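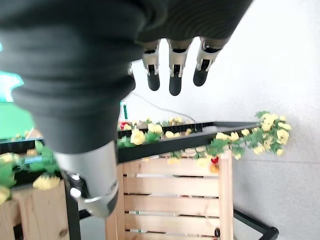 Speaker notes — starting young dogs on cattle
Stedport growers' evening, 6/1/18

Slide 1. Title
Thank the hall. Ask who has a pup under a year old at home. Ask who has a dog over two that still won't stop when told. Usually the same hands go up.

Slide 2. Where I'm coming from
I run cattle and some sheep out past Nandthorpe. Most of my pups come from working parents and most get sold started. I have put plenty of mistakes into dogs over the years and a good part of tonight is how I'd avoid them.
Keep this short. Don't get into the drought story.

Slide 3. When to start
A pup can want to work before it can keep up. If the stock can outrun it, it will learn to chase from behind and grip. I wait until the pup can get to the head of a quiet weaner without being flat out.
For mine that has been anywhere from seven months to a year. Bitches often sooner.
If a pup shows no interest, put it away for a month and try again. Herkard was the slowest starter I've had. He looked at the fence for his first four goes in the yard and he ended up the strongest dog on the place.

Slide 4. What to have in place first
Comes when called, away from stock, every time.
Walks on a lead without pulling.
Ties up without fuss.
Rides in the truck and waits to be let off.
I don't put a stop on before the pup has seen stock. Some people do and it works for them. If someone asks, say I've seen soft pups go off work that way.

Slide 5. Picking the cattle
Spend time on this one. Most trouble with young dogs on cattle is the wrong cattle.
Use weaners that have already been worked by an older dog and know to turn away from one. Five is a good number. Two will split and a big mob gives the pup nothing to hold on to.
No cows with calves. Say it twice. A cow will come after a pup from across the yard and a pup that gets rolled in its first week may never walk up to a head again.
No fresh cattle off the truck.

Slide 6. The yard
Round if you have it. If it's square, block the corners with a panel. Ours is 15 yards across, a bit small for cattle but fine for a handful of weaners. Footing matters more than people think — a pup that slips on the turn stops trusting the turn.
Check the bottom rail. Pups go under it when they get worried, and that's fine, leave them the gap.

Slide 7. First sessions
Old dog in with you or tied outside, depending on the pup.
Let the pup go around. Say very little.
Move yourself so the stock stay between you and the pup.
Finish while it still wants more. Five minutes is plenty.
Call it off, don't catch it. If you can't call it off, go back to slide 4.

Slide 8. Heads and heels
A dog that only heels is handy in a race and not much use in a paddock. I want the head first. Let the pup stand and look. When the weaner turns, let the pup feel it has won, then ease it off.
A clean bite on the nose and a release is fine. Hanging on isn't.
Tell the Alcantara story here if time allows. Bitch, very keen, let her hang on the tail because it looked good to the buyers. Took me from October to the end of summer to get it out of her.

Slide 9. Out of the yard
Small paddock next, same weaners. Walk, don't take the bike.
Let the pup bring them to you along a fence. Straight lines. Leave driving for later.
Last fall we shifted 1,521 head over the season and the young dogs were on the quiet mobs only. They went home tired and still keen.

Slide 10. When it goes wrong
Pup quits: easier cattle, shorter session, old dog for company.
Pup rings the mob and won't settle: smaller yard, step in and block.
Pup barks at the head and backs off: could be age. Give it a month.
Pup gets kicked: check it over, rest it, start again on sheep if you have them.

Slide 11. Questions
Expect the e-collar question. I don't use one on pups at stock and leave it there.
Expect feed and worming as well. Send them to their vet.
Demonstration is in the back yards straight after the break. Ask people to leave their own dogs tied up and to stay off the rails on the gate side.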